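Short Leases Need a Written Standard for Wear
September 13, 2022

The standard lease for a small apartment says the tenant must return the unit in its original condition, less normal wear. The phrase appears in nearly every lease I have read, and almost none of those leases define it. I think this is a drafting failure, and one that is cheap to fix.

Consider a typical case. A tenant at the Solley building in Ekgate paid a deposit of $1404 and stayed 9 months. The final statement deducted $1000 for floor refinishing. The supporting evidence was a single line: "scratches, living area." It gave no depth, no length, no location and no age for the floor. A deduction of that size would not pass in any ordinary purchase order.

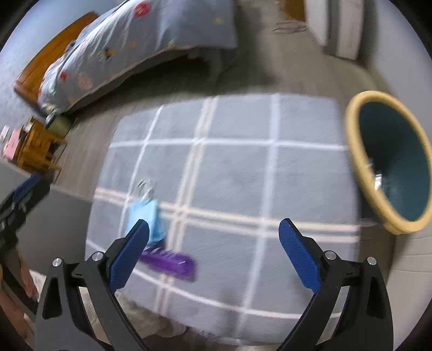 The usual defense is that wear is a matter of judgment. Some of it is. A great deal of it can still be measured with a ruler and a flashlight. A mark that can be felt with a fingernail is different from one that shows only at a low angle. Coatings have a service life, and the cost of renewing one should be reduced by the years already used. Insurance adjusters apply this method daily, and the arithmetic fits on a single sheet.

The Collado apartments adopted a two-page schedule in April. It lists each surface, its installation year, its expected life and the defects that count as damage. Both parties sign it at move-in and again at move-out. I have objections to some of the values - the carpet life is too short, and paint is grouped with trim - but a tenant can at least read them before signing and argue about a number.

Landlords say a schedule adds paperwork. It does add 2 signatures. Against that, consider the hours spent on disputed statements, repeated inspections and small claims filings. Cadport, across the river, still uses the undefined clause in its city-assisted units, and the city should be the first to drop it.
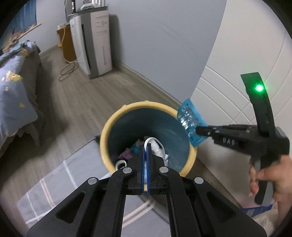 Housing and Leases

A workable rule would be short. No deduction without a dated entry for the surface at move-in. No full replacement cost for a partly used item. The installation year goes in the lease, and if it is missing, the surface is treated as fully depreciated.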